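Perseids from the sheep field, and a bit about my new eyepiece

I've been meaning to write this up since I got back from Dretov, but I've mostly been asleep. The plan was simple: drive up, put a blanket on the grass behind Solveig Engebretsen's barn and look at the sky until we got cold. We got cold at ten past midnight, which must be a record for August!
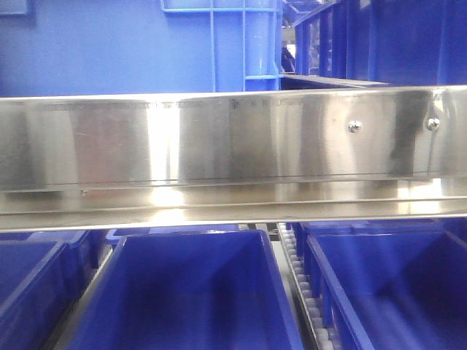
Clouds first, of course. They sat over the ridge until nearly eleven and I'd already eaten all the biscuits. Then a gap opened up in the north-east, Cassiopeia popped out, and within a couple of minutes a lovely slow one went right down past Capella (Torbjørn Strand missed it, he was looking for his other glove).
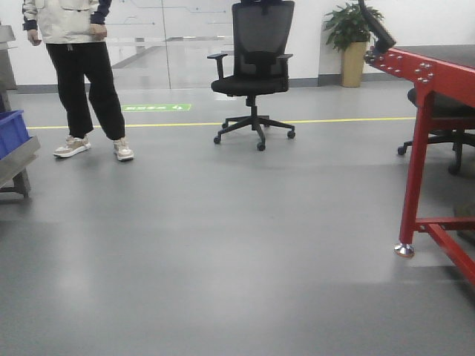

Page last changed: August 11, 2021

I don't do proper counts, I lose track and start chatting. Torbjørn keeps a notebook and sends his in, and he reckoned about 10 for the first hour, with four of them bright enough to leave a trail. The Moon was only a thin thing and had set long before, so the Milky Way looked gorgeous.

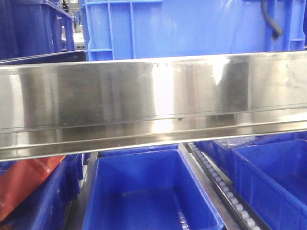 I'd brought the little telescope too, mainly to try the eyepiece I bought second-hand in May. Saturn was low and wobbly, but the rings were there, and Jupiter had its moons strung out nicely. The eyepiece is good in the middle and a bit mushy at the edges. I can live with that for the price.

If the forecast holds we'll try the lay-by above Negi next, it's darker and you can see right down to the southern horizon. I'll need a better flask.
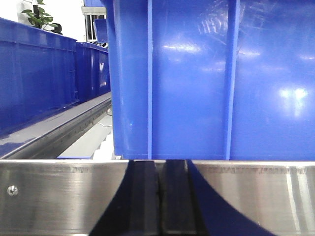 What I'm packing next time

Two blankets, the red torch with batteries that work, and more biscuits. Solveig is bringing soup.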